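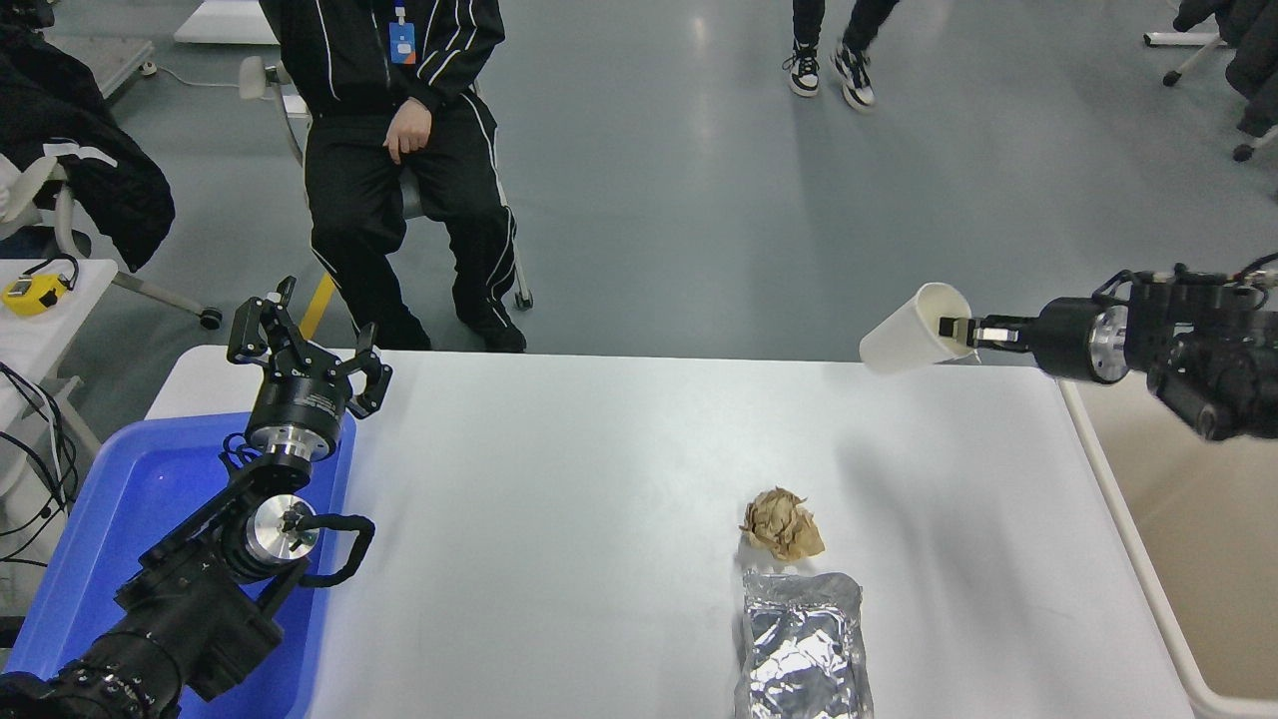 Right arm holding a paper cup on its side, left arm open over its end of the table.

Haltik table clearing – gallery

Posted 14/10/2026 by Liesbeth Van Hecke

Haltik is our method for teaching a two-arm robot to clear small trash from a table without being told which arm to use. Most systems we compared against split the table down the middle and give each arm a half. Haltik picks the arm after it has guessed how the object will behave when gripped. Agnese Kütt wrote the arm selection part and Ea Kjærgaard ran the trials at Brevholm.

The objects are paper cups, crumpled brown paper and foil pouches. Foil is the hard one. It reflects the lights, it lies flat, and the depth reading on it is poor.

The policy was trained on 308 demonstrations. We then ran 230 test trials, and in 177 of them the table was cleared with no help from the operator. Most of the remaining trials ended on a pouch that slid away from the fingers. Cups were dropped in 3 trials, all with the left arm.

The picture at the top shows the brown paper and a silver pouch on the table along with the cup. The blue tray is on the left side, partly behind the arm.

Trials with mixed lighting are planned for December. Questions about the demonstration set go to Jarmila Malý – she keeps the current version.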